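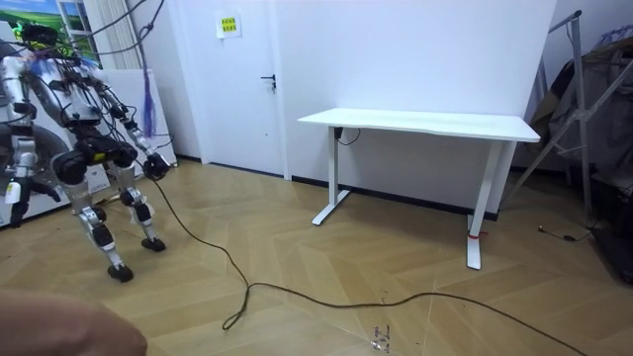 6. Repeating the low-reach balance test

This section covers the low-reach test from the Ovier study, in which a standing biped lowers one gripper toward the floor while both feet stay planted. Section 5 must be finished first. If the joint zeros have been touched since then, go back and do them again.

Read the note on results (6.5) before you run anything. The number most people have heard about this method is the good one, and it was measured under kinder conditions than yours will be.

6.1 What the test claims to show

The Ovier controller shifts the hips back as the arm goes down and forward. The authors say this shift is learned, that it carries over to reaches the robot never practiced, and that it works without force sensing in the feet. The first claim is easy to check. The second depends on what you accept as a new reach. We have not been able to confirm the third, and the procedure below does not assume it.

6.2 Before you start

1. Clear the floor in front of the robot to at least twice the length of its arm. Chairs, bags and loose adapters go behind the line of the desk.

2. Stand the robot with its knees slightly bent and one foot a little ahead of the other. Do not lock the knees. A straight-legged start gives a different hip path, and the log file will not tell you that this is what went wrong.

3. Lay the floor cable in one wide loop on the side of the reaching arm. Leave enough slack for the full reach plus one step.

4. Check the overhead cables. They must hang free at the lowest point of the reach. Have a second person pull down gently on each bundle while you watch the shoulder. If the torso moves, the bundle is too short.

CAUTION: A tight overhead cable can hold the robot up. It will also improve your results. Of the early runs we threw out, most were thrown out for this.

5. Note the floor type in the run sheet. Parquet, rubber mat and sealed concrete do not give the same foot slip, and the published tables mix them.

6. Load the Genevis profile. Do not use the Mansour profile, even though the menu lists it first. It limits hip speed and hides late corrections.

6.3 Running a block

One block is 13 reaches. Keep the same operator for the whole block.

1. Set the gripper to closed. An open gripper changes the reach height, and the controller does not know about it.

2. Start the log, then the controller. In the other order you lose the first part of the hip motion.

3. Trigger the reach. The arm should angle down and forward and stop with the gripper just above the floor. Contact with the floor counts as a failed reach, even if the robot stays up.

4. Hold for 400 milliseconds. The controller marks the end of the hold itself, but its clock starts when the motion command ends, and the arm may still be moving. Use the joint speed trace to find the real start.

5. Return to standing. Do not straighten the robot by hand between reaches. If you have to touch it, end the block and write down why.

6. Every second block, swap the front foot.

CAUTION: Keep hands and faces out of the space under the reaching arm while the motors are live. The emergency stop cuts power to the legs as well as the arms, and the robot will fold toward the side that is reaching.

6.4 Scoring

Score from the joint log and the foot position log together. Do not score from video alone. A fixed camera is fine for spotting contact with the floor, but a foot can slide a short way and look perfectly still on screen.

Record three outcomes: clean, corrected, failed. The Ovier paper counts corrected reaches as clean when the robot ends in the right posture. You may report it that way too – but report the split as well.

Note: A corrected reach is any reach where the hip direction reverses before the hold. The sample script flags these only if the reversal passes a threshold, and the default is generous. Set it to zero and check the flags by eye.

6.5 Note on results

At the Flullham site we logged 323 reaches with the steps above. Of these, 158 were clean. Many of the rest ended upright, and under the original scoring they would pass. We think that is a fair description of a robot that does not fall over, and a weak one of a controller that plans ahead.

We also ran blocks with the learned hip shift switched off and a fixed shift in its place. For short reaches we could not tell the two apart. For long ones the learned version did better, though the gap shrank once the overhead cables were lengthened. It may shrink further with a battery pack and no overhead cables at all, which we have not tried.

If your share of clean reaches is much higher than ours, check the cables again (6.2, step 4), then the script threshold, then the profile. Send the raw logs along with the scores. Scores alone will not be added to the shared table.

6.6 Shutting down

1. Return the arm to its side before cutting power.

2. Support the torso, then release the legs.

3. Copy the logs off the robot. They are overwritten at the next start.

Go on to Section 7 only if you have at least one full block on each front foot.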